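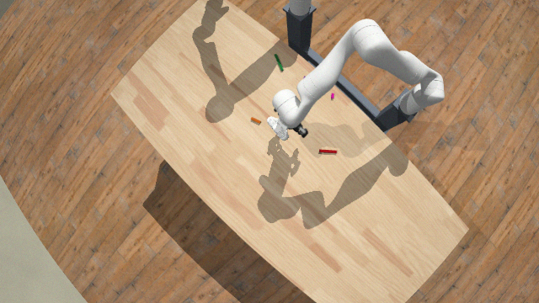
House rules for the block tabletop sim

Hi! I'm Nia Vaughan, and I look after the Wurkska tabletop episodes. This README covers the rules we follow when we record, label and share them. It started as a page of notes for Tharindu Sivakumar when he joined, and then people kept asking me for the link, so now it lives next to the data.

Last updated 2020-11-25.

What's in the folder

The current release has 401 episodes, all simulated, all with small colored blocks on the big wooden table. Each episode gets its own folder with the rendered views, the joint log, the scene settings and a short text note. The notes are written by hand, so please forgive my spelling (and Noman Hashmi's, which is worse).

Before you record

Check that your scene settings are saved before you press go. I know, I know. We lost 11 episodes in June to a settings file that got overwritten halfway through, and I'm still a bit sore about it.

Use a fresh random seed every time and write it in the note. Don't keep rerolling until you get a layout you like! Blocks that land close to the pedestals or end up hidden behind an arm are fair game, and they stay in. The only layouts we throw out are ones where a block starts inside another object or falls through the table.

Leave the shadows on. The strong light makes big dark arm shapes across the tabletop, and a green block sitting at the edge of one of them is a much harder find than the same block in flat light. Kausar Bukhari did try a batch with soft light only. It's in the folder called Roy, kept apart from the rest, and please keep it that way.

Speed and stopping

Yes, it's a simulation and no one can get pinched. We still use the same speed limits we'd use on the real arms, because these files get replayed on hardware sooner or later. If you need to go faster for a test, put the word "fast" in the folder name and don't merge it.

Both arms count as live from the first step to the last, even if your task only uses one. An arm that's parked outside the camera view can still swing in, so the collision check covers the pair plus the rail and the pedestals. If the check trips, end the episode and label it "stopped". Don't nudge the arm clear and carry on.

Labels

We name blocks by color and nothing else: green, orange, red, magenta, purple. No "left block" or "long block", please, as that falls apart the moment you switch views. If only a sliver of a block shows, still label it and tick "partly hidden". The tiny purple ones get missed a lot, so look twice around the forearm.

"Held" means the contact log says so. A gripper hanging over a block isn't holding it, however promising it looks.

A second person checks every label file. Shagufta Yousafzai does most of mine and I do most of hers, and we swap in batches of 12.

Sharing

You can pass the data to anyone on the Hendach or Grernodard projects without asking me. For anybody else, drop me a line first. Keep this README in the folder when you copy it, and if you change a rule for your own version, write the change at the top with your name on it.

Known problems

The joint log drops its last entry on very short episodes. Noman has a fix, but it isn't merged yet. There are also 6 episodes with empty notes; I'm working through them from the renders and the logs.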